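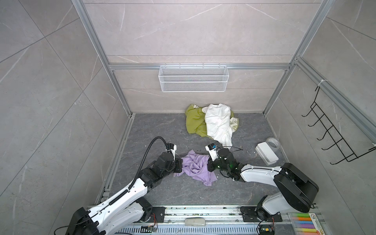 I'd been looking for a Bible reading app for our Saturday morning group since April, and after trying a few that felt like homework I ended up with Sorholm. We've used it for 16 weeks now, so I figure I can say something useful about it.

First, the good stuff. The audio is lovely! You get the whole Bible read at an unhurried pace, and it picks up where you left off even if you switch from your phone to a tablet (my old app never managed that). There are 74 reading plans, and the short ones on the Psalms are the best of the bunch. Our group did the one on Lament together and people were still talking about it over coffee a week later.

The group side is where it gets a bit fiddly. You make a private room, send the link, and everyone can leave notes under the day's passage. Great idea, but the notifications come in bunches, and I woke up to a pile of them at 5 a.m. more than once. Turn on "daily digest" right away. It's under Profile, not Settings, for whatever reason.

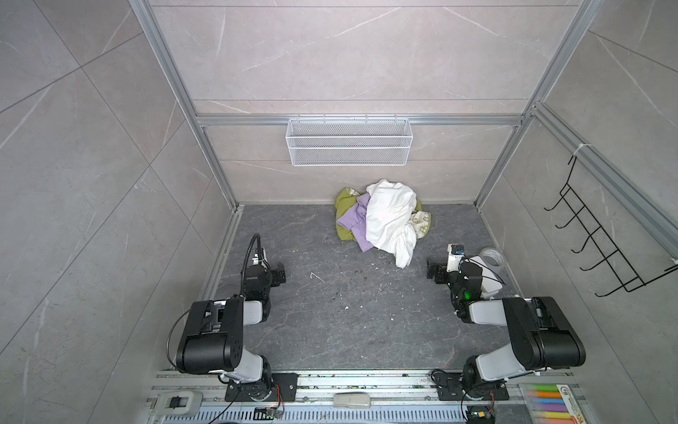
White garment on top of the clothing pile, wire basket hanging behind.

The study notes are hit or miss. The ones on Ruth are warm and clear, while the ones on Romans read like a seminary paper, and a couple of our newer folks gave up on them. I'd pair it with a simple printed guide if your group is mixed like ours.

I also tried Ullura for a while. It has 900 prayers you can search by topic and a prettier home screen, but no shared rooms, so it was out for us. For reading on your own I'd happily go back to it.

Four stars from me. I'm starting the Advent plan next and will update this if the notifications get fixed.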